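Equipment Review: Two-Compartment Metal Bin for Robot Picking Cells
Heltdale Equipment Planning Office – Reviews for Purchasing Staff

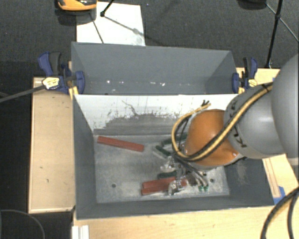
This review is intended for departments preparing a budget request for a first or second picking cell. It covers the Pramar two-compartment bin, a sheet metal unit sold as an accessory for arm-based sorting work. The bin is a small line in most requests, and for that reason it tends to receive little attention until the arm has been delivered. Our experience at the Heltdale workshop suggests that it should be considered earlier.

Background

The office was asked to advise on a cell that would move bar-shaped parts from one compartment to another. The arm and gripper had already been approved under a separate request. What remained was the container, the surface to hold it, the means of fastening it down and the spare parts for the first year. The total available for these items was $2,000, including delivery.

Three options were considered. The first was a pair of plastic totes from general stock. The second was a welded tray made to order by Tirnitz, quoted with a long lead time and a setup fee. The third was the Pramar bin at $267. The Pramar unit was selected on price and availability, and one was purchased for evaluation.

Construction

The bin is made of grey metal and is divided into two compartments by a sloping wall. The front compartment is the larger. Its left side wall also slopes inward, so a part that comes to rest against it tends to slide back toward the middle, where the gripper can reach it. Departments working with bars should regard the sloping sides as the chief advantage of this product over ordinary totes, whose square corners trap long parts and leave them for a person to retrieve.

The bottom of the front compartment has round holes in it. Very small parts, such as washers or short pins, may find their way through. The supplier offers a liner, but we did not test it and cannot comment on its fit.

The unit is rigid enough for the work. It does not flex noticeably when a bar is dropped from a normal release height. It is also loud. Offices that share a wall with the proposed cell should be consulted before the order is placed.

Surface wear

The finish is the weakest point. The bottom of the front compartment is now scratched and cloudy, and the white face of the divider carries a wide dark grey worn patch on its lower part, with a thin scratch running down into it. None of this affects the strength of the bin. It may, however, affect any camera system that depends on an even background. A department that intends to use vision software should ask its software supplier whether a changing surface will cause difficulty – and should ask before the purchase, while the answer can still influence the choice.

Repainting is possible. Our workshop estimated $200 for stripping and refinishing both compartments, a poor bargain against the price of a new unit. We recommend that departments budget for replacement and set no money aside for refinishing.

Mounting

The bin is supplied without brackets. We hold it at the sides with two blue and black bar clamps near the divider, and the surfaces around it are of pale wood. Clamps are inexpensive, can be moved in a few minutes and leave the bin undamaged. They also take up room. The long bar of a clamp can extend well beyond the side of the bin, and floor plans should allow for it. We would not advise drilling the bin until the position of the arm has been settled.

Karunaratne sells a steel mounting frame that is said to accept this bin. It was outside our budget and was not examined.

Working with the arm

Reach is the question most often overlooked in planning. The arm must be able to bring its gripper down into the compartment without the larger joints striking the rim, and the cable and hose that travel with the arm need clearance as well. On our arm, a thick yellow cable bundled with black hose loops around the orange joint and is fastened with dark ties. The loop adds to the width of the arm at exactly the height where space is limited. Drawings provided by arm suppliers commonly leave out such cabling, and a margin should be added by hand.

We have used the front compartment with red and green bars of the kind the cell was planned for. Bars lying apart from one another present no particular problem. Bars resting side by side are harder, as the gripper needs room for its fingers, and the bin offers no feature to separate them. A department expecting dense loads should plan for a slower rate or a different feeding method.

Costs to include in a request

Bin, one unit: $267
Spare bin, recommended: $267
Clamps and fastenings, allowance: $200
Work surface and fitting, allowance: $200

These figures leave a reasonable balance within the $2,000 limit for delivery, cable ties, tape and other small items. Departments should not commit the whole balance at the outset. Most of our minor purchases were made after the cell had been assembled.

Assessment

The Pramar bin is suitable for trial cells and for light sorting work with parts of moderate size. It is fairly priced, and its shape is well considered. The finish is not durable, and the absence of any mounting hardware shifts a modest cost to the buyer. For a permanent installation running every day, the Tirnitz tray deserves a fresh quotation.

Requests that include this item should be submitted on the standard equipment form, with a floor plan attached showing the full travel of the arm. Incomplete plans will be returned to the department.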